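Subject: Re: [bridside-home] Dark floors, white walls, how do you choose?
Date: Saturday, 9:42 AM

Hi all,

Jumping in on this one because I went through the whole floor color agony last December and I have opinions! Quoting the bit I'm answering:

> We're redoing the front room in our place out in Nastusdale and
> have gone back and forth on stain for weeks. I love the reddish
> ones but my other half is sure it will make the room look small
> and dated. Walls are staying white. It's 400 square feet with one
> window on the north side. Has anyone lived with a red floor for
> a while? Do you get sick of it? Also is it worth paying somebody
> to sand or should we rent the machine?

OK so, red floor first. Ours has a mahogany-ish stain and no, I haven't gotten sick of it, but it took me a good month to stop noticing it every time I walked in. The thing I didn't expect was how much it changes over the day. In the morning it's nearly brown, and by suppertime with the lamps on it's really quite red. With one north window you're going to be seeing the cooler, browner version most of the time, so if you love the red, I'd go a shade warmer than what looks right on the sample card.

Please please do test patches on your own boards. I did three inside the closet and they looked nothing like the samples from the store (the Tokitz one was the closest, the others came out almost purple). Leave them a couple of days and look at them at night too.

On sanding, we got one quote for $1,623 and I just about fell over, so we rented. The rental, paper and edger came to about $700 in the end because we kept it an extra day. Would I do it again? Ehh. The drum part was fine once I got the hang of not stopping. The edger nearly killed my back, and there are a couple of swirls by the radiator I'll be looking at for the rest of my life. If your boards are pretty flat already I'd say rent. If they're cupped, pay somebody.

Small and dated: I don't think so, as long as the walls are plain white and you don't pile on more brown. We had a walnut bookcase in there and it just sank into the floor. What does work is blue-green! Teal next to that red is great, and you don't need much of it. 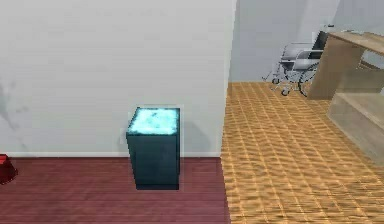 Dark teal box, reddish-maroon boards, white wall (rendering)

I took that off to the paint counter and ended up with a quart of Sima in a deep teal for an old side table. It's the best thing in the room now. Two coats, and I've still got half the can if you live close enough to come get it.

Last thing, dust. Dark floors show every bit of it, and we have a white dog, so I sweep a lot more than I used to. A satin finish hides more than gloss does. We put down 16 felt pads under the furniture too, the stick-on kind, and half of them have slid off already, so if anybody on the list knows of ones that stay put I'd love to hear.

Let us know what you pick!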